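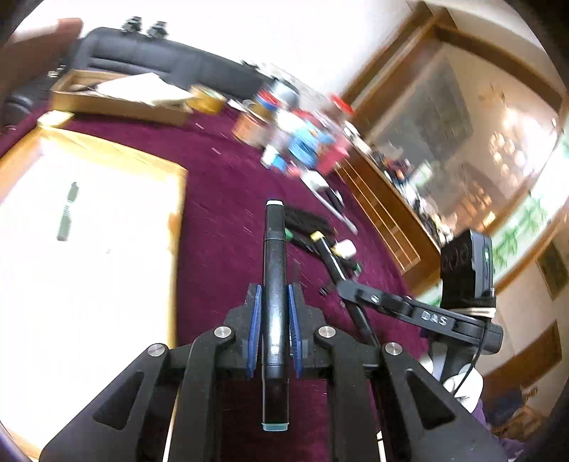
Marker held upright between the blue pads, whiteboard on the carpet at left. Marker set, March.

Notebook, hand-held gripper work, Tredden task list
Afternoon, started 1:40

Main job today is to get the collection rules into one place. We have three versions going: the sheet Dilani wrote, the one Ryan keeps in his head, and the notes from Stestum that were written for a bench and don't fit floor work very well. Reviewed 100 episodes of the marker tasks with Dilani before lunch. She flagged 20 for rework. Most were the same few faults, so the rules below start from those.

Grip
- Close on the barrel, never on the cap. Eight of the 20 had a pad on the cap seam.
- Long axis of the marker in line with the center of the tool before lifting. If it's crooked by eye, open and regrip. A regrip is a valid episode, log it as "regrip" and leave it in.
- Squeeze until it holds, then stop. Pads are soft and the ridges wear. Rajitha wants pads checked every 1000 closes and I agree, but we have no counter on the tool, so for now it goes by episode count.

Hands
- Free hand stays out of the work area from the start tone to the stop tone. Same for anybody helping. If a hand comes in to move an object, stop, reset, start over.
- Helper sets the objects, says "clear," and backs off. Operator doesn't start without hearing it. Ryan thinks this is slow. It adds a few seconds per reset and I would still like it in.

Cable
- Check the loop before each block. Enough slack to turn the wrist both ways, not enough to catch on a cap or a board corner.
- No taping the cable to your sleeve. Nimal did this at Pathirana and pulled a connector.

Module on the arm
- The elastic band is OK for holding it on, but push on the box at the start of each block. If it moves, redo the band and run the calibration card again. Do not nudge it back by hand and carry on. We lost almost a whole block that way in the old setup.
- Look for the light before starting. Write it on the sheet.

Surface and clutter
- Stestum's notes say clear surface, nothing but the target. I don't want that for home tasks. Proposed wording: "Leave what is normally there. Remove anything sharp, anything private, and anything that rolls under a foot."
- Loose markers count as something that rolls. Keep them in a bundle away from where the operator kneels or steps.
- Scraps on the carpet can stay unless they stick to the pads. Wipe pads between blocks either way.
- Framed photos and mail: ask the householder first, get the answer in writing on the consent sheet. Baldur has the current form. The one in the Trunlow folder is out of date, don't print it.

Lighting
- White boards and paper wash out easily under bright light. Turn the board or move it before touching the exposure. Exposure stays locked for the full block.

Open questions
- Minimum rest for the operator. Kneeling on the floor is harder on the wrist and knees than bench work. Dilani suggests a break every 20 episodes. Need to try it.
- Do we keep episodes where the marker slips but is recovered before the stop tone? Rajitha says keep, Ryan says drop. I'd keep them with a tag.
- Who signs off a block when the operator and the reviewer are the same person?

To do
Nimal: type up the grip and cable sections, one page, large print.
Ryan: spare pads, spare band.
Me: send the clutter wording to Baldur, ask about the slip tag.

Stopped 4:15. Rework of the 20 not started.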